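Flemdale Adult Learning, Home Furnishing and Care
Handout 6: Table surfaces and the things that stand on them 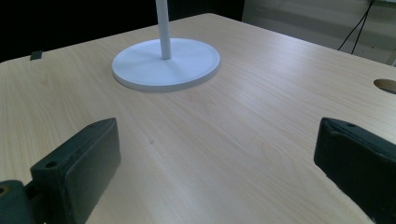

Most tabletops in ordinary homes have one of three surfaces: solid wood, veneer, or laminate. The care is different for each, so find out which one you have before you buy a cleaner. Laminate is the hardest to judge by eye, as a good one copies the grain well. A pale beige finish with thin, wavy tan lines and a slight sheen, like the one under the white stand, could pass for oiled wood from across a room. Look at the edge and the underside. On solid wood the grain carries on over the edge. On laminate it usually stops at a seam.

Stands with a disc base

A pole on a flat round base takes up little room and is easy to wipe around. It has two weak points. The first is tipping: the taller the pole and the smaller the disc, the less weight it can carry on one side. The second is grit. A speck of sand under a base will scratch a finish when the stand is dragged, so lift it to move it. A raised rim on the upper side of the disc collects dust - use a dry brush first, then a damp cloth.

The Seidel sheet (handed out in August) gives a simple test for tipping. Push the pole gently at half its height. If the base lifts, move the load lower or get a wider base. Do this with one hand ready to catch the stand.

Felt pads

Put pads on clean, dry metal or plastic only. Three is enough for a small disc, spaced evenly. Check them every 30 days in a busy room. The Rostitz pads in the supply drawer come in packs of 50 and are the self-stick kind. Older pads go hard and should be peeled off.

Cleaning laminate

Warm water and a drop of dish soap. Wring the cloth out well and keep water away from seams. Dry with a second cloth. No steel wool, no scouring powder, no wax.

For next class

Read the Zudislow chapter on finishes, starting at page 462. Choose one table at home, write down its surface and how you could tell, and list what stands on it. Bring one used felt pad if you have one.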